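House Rules for the Kitchen Robot

Testing a robot arm on household chores used to be a private affair. A lab built a kitchen, real or simulated, ran the arm until it worked, and published the success rate. Another lab did the same with a different kitchen. Comparing the two numbers told a reader very little, because one lab might count a task as done when the object touched the bowl and the other only when the fingers had let go and backed off.

Prurex wants to change that. The group, which writes voluntary test practices for small robot arms, put out a draft in July that covers pick-and-place work on kitchen counters. It is a dull document in the best sense. Most of it deals with what has to be written down before a run begins, who may change it, and what counts as a failure.

The draft starts in simulation. Any task that will later be tried on hardware has to pass a set of 400 simulated runs first, and the records from all of them have to be kept, including the bad ones. A lab may not drop a run after looking at the result.

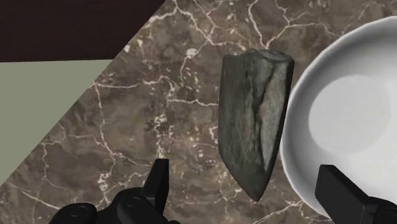 A stone fragment between the gripper fingers, beside an empty bowl, in a simulated kitchen.

Objects with uneven shapes get a section to themselves. A mug or a box gives the fingers flat or regular sides to work with, and plenty of published results lean on that. The draft says every object list must include at least one item with no parallel faces, and that the list must be fixed before the first run. It also asks for the object's weight and surface friction to be stated. In simulation those are just settings, and a generous friction value can make a poor grasp look like a good one.

Then there is the question of when a task is over. The draft says an object is placed when it is at rest inside the target, the gripper is clear of it, and 4 seconds have gone by without it moving. Lifting it and holding it over the target earns nothing. Labs can report partial progress if they like, but in a separate column.

Motton, a company that makes grasping software, went back over its own older results with this definition in hand. Its score on bowl placement fell by 8 points. Most of the lost runs were ones where the arm was still touching the object when the clock stopped. The company has since published both sets of figures side by side, and the draft cites the comparison in its notes.

Clutter was harder to agree on. A bare counter is easy to reproduce and tells you little about a home. A crowded one is more useful, but two labs will never crowd it the same way. The compromise is a layout file. Each scene is saved with every object in it, down to the ones the arm is never asked to touch, and the file is shared with the results. Knocking over a bystander object has to be reported even if the main task succeeds.
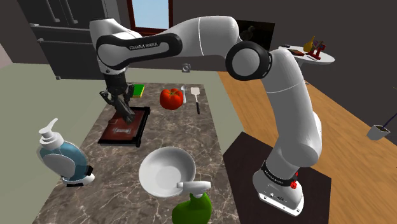
The arm reaches down to a tray on the marble island, with a sponge, a pepper and two bottles sharing the counter.

Contact with the work surface is treated in much the same way. Fingers often touch a tray or a countertop on the way to an object, and some control methods rely on it. The draft allows this, with a force limit of 40 newtons in simulation and a lower one, set by the lab, on hardware. Going over the limit ends the run and counts as a failure.

Not everyone is happy. Dateck, which runs tests under contract, says the record-keeping will cost more than the runs themselves for small customers, and has asked for a short form. Macedo, a simulation studio, objects to a different part. It says the friction rule should name a method for measuring real surfaces, since labs otherwise will copy a number from somebody else's paper and call it stated.

Prurex has accepted the second point and is still thinking about the first. A short form is possible, it says, as long as the layout file and the full run log stay in. The force limit is also open to comment, and a table of measured friction values for common kitchen materials is planned as an appendix.

The draft leaves out people entirely. Nothing in it covers a person standing at the counter or reaching across the arm's path – labs are told to keep using their existing safety rules for that, and to finish them before any hardware is switched on.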